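# Preguntas frecuentes sobre las habitaciones de Eltthorpe

Respuestas para residentes nuevos y para quienes todavía están pensando en solicitar plaza. Los precios son los del curso actual y valen para los dos edificios, el principal y el Khoury.

## Reserva y pagos

**¿Cómo reservo una habitación?**

Rellena el formulario de solicitud y espera la respuesta por correo. Cuando te confirmemos la plaza tendrás que abonar 50 euros de reserva, que se descuentan de la primera mensualidad. Hasta que no llega ese pago, la habitación sigue disponible para otras personas.

**¿Se devuelve la reserva si cambio de idea?**

Sí, si avisas por escrito antes de que termine agosto. A partir de septiembre no se devuelve, salvo que te hayan denegado el visado o la matrícula y puedas enviarnos el documento.

**¿Puedo entrar en octubre?**

Puedes entrar en cualquier mes si queda sitio. En octubre suele haber alguna baja de última hora, sobre todo en el Khoury. Escribe a Eftychia Rallis, de administración, y te apuntará en la lista de espera.

**¿Qué gastos están incluidos?**

Agua, luz, calefacción e internet. La lavandería se paga aparte.

## La habitación

**¿Qué muebles hay?**

Cama individual con colchón, armario, mesa de estudio, silla y una estantería. En el edificio principal los armarios son más grandes; en el Khoury hay además una cajonera con ruedas que cabe debajo de la mesa. No se pueden sacar muebles al pasillo ni cambiarlos con los de otra habitación sin decirlo en administración.

**¿Tengo que llevar ropa de cama?**

Sí. No prestamos sábanas, mantas ni almohadas. Puedes usar las que quieras, lisas o estampadas, siempre que sean de la medida de una cama individual. Si vienes en avión y no te caben en la maleta, en la calle del mercado de Flarnville hay dos tiendas de textil del hogar que abren hasta las 20:00.
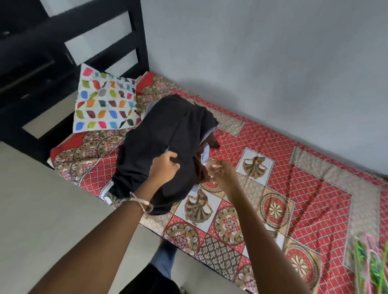 *Cama individual con cabecero negro y sábana estampada en rojo y beige.*

**¿Puedo mover la cama?**

Dentro de la habitación, sí. Deja libre el radiador y comprueba que la puerta se abre del todo. Al marcharte debe quedar donde estaba.

**¿Se pueden colgar cosas en las paredes?**

Solo con masilla adhesiva o tiras que no dejen marca. Los clavos y los tornillos no están permitidos. Si al hacer la revisión de salida hay que repintar una pared, se descuentan 35 euros de la fianza.

**Algo no funciona. ¿A quién aviso?**

A Darragh Flanagan, de mantenimiento. Hay una hoja de averías en cada planta; apunta el número de habitación, el problema y a qué horas te viene bien que entren. Las fugas de agua y los cortes de luz se comunican por teléfono, también de noche. El número está detrás de la puerta.

## Ropa y lavandería

**¿Dónde se lava la ropa?**

En el sótano del edificio principal, de 7:00 a 22:00. Los residentes del Khoury entran con la misma tarjeta. Las máquinas se reservan con la aplicación Plero, que indica también cuáles están libres. Cada turno incluye lavado y secado, y pasados 15 minutos del final otra persona puede dejar tu ropa en la mesa de doblar.

**¿Puedo tender en la habitación?**

Puedes usar un tendedero plegable con la ventana entreabierta. No se puede tender sobre los radiadores ni en las barandillas del patio.

**¿Hay plancha?**

Hay una en la sala de costura de la primera planta. Se pide en recepción y se devuelve el mismo día. En las habitaciones no se permite planchar, y tampoco encima de la cama con una toalla debajo. Para las camisas, mucha gente se arregla sacándolas pronto de la secadora, sacudiéndolas bien por los hombros y colgándolas en una percha ancha.

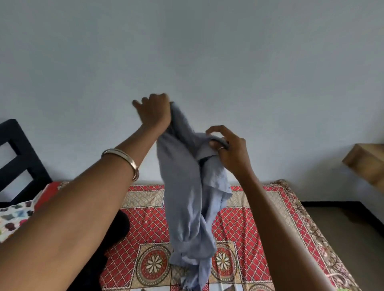 ## Visitas y convivencia

**¿Puedo invitar a alguien a dormir?**

Sí, hasta 6 noches al mes y nunca más de 2 seguidas. Hay que anotar a la persona en recepción antes de las 21:00. Durante los exámenes no se admiten visitas nocturnas.

**¿Cuál es el horario de silencio?**

De 23:00 a 8:00. En las salas de estudio, todo el día.

**¿Se admiten animales?**

No, con la excepción de los perros de asistencia.

## Salida

**¿Con cuánta antelación aviso de que me voy?**

Con un mes. Basta un correo a administración con la fecha prevista.

**¿Cómo tengo que dejar la habitación?**

Barrida, con el armario vacío y el colchón sin sábanas. Las llaves y la tarjeta se entregan en recepción. La fianza se devuelve por transferencia durante el mes siguiente, una vez hecha la revisión.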